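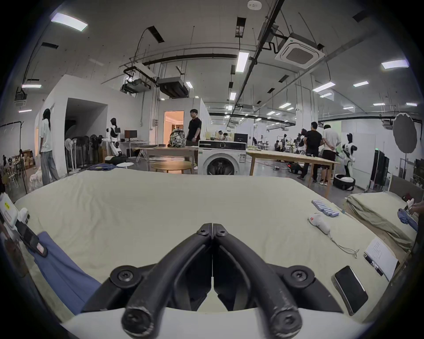

Figure 2. One gripper held over the work surface, fingers together.

Section 3: Recording your first garment demos

By now you've got the grippers charged and paired (if you haven't, go back to Section 2, I'll wait). This section covers the part I like best, showing the robot how to handle a shirt by doing it yourself. I wrote it for the Wondow kit, but the Hevmont grippers work the same way apart from the menu names.

Before you start

1. Clear a patch big enough for the garment to lie flat with its sleeves out. You don't have to tidy the whole surface! Pens, paper and phones can stay as long as your hands never cross them.

2. Put both grippers down side by side in front of you, pointing away from you, jaws open. The app takes this as the home pose, so do it the same way every time.

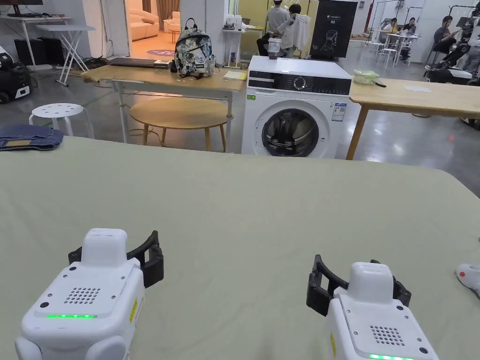

Figure 3. Home pose for the pair, as seen from the operator's side.

3. Look for the green light on each gripper. If one stays dark, hold its power button until it comes on, then wait for the app to list both.

4. Press Set Home and keep your hands off until you hear the tone.

Note: If left and right come up swapped in the app, use Swap Sides. Please don't just trade hands. I did that for a whole afternoon in November and had to relabel every take.

Recording a take

5. Lay the garment flat, wrinkles and all. A few wrinkles are good, the robot is going to meet plenty of them.

6. Pick up the grippers, press Record, and bring the open fingers down over the cloth slowly. Come in at an angle so the fingertips reach the fabric before the body of the gripper does. 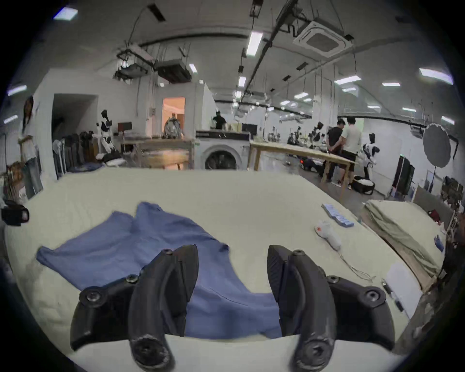 7. Close on a single layer near the collar or shoulder, pause for a beat, then lift. That little pause makes the grasp much easier to find when you're trimming.

8. Make the fold, open the fingers all the way, go back to the home pose and press Stop.

Caution: Keep your free fingers away from the jaw screws while closing. They pinch!

9. Repeat until you have 100 clean takes for that garment. Our Quezada shirt set ended up at 1,197, but you can run a first training pass long before that.

If a take goes wrong

Dropped cloth is fine, so pick it up again and carry on. If you bump the table or lose tracking, press Discard and start over from step 5. Wenceslao Cáceres at our Plitstead shop keeps his fumbled grasps in a separate folder called Retry, and I'd do the same, as you'll want them for Section 4.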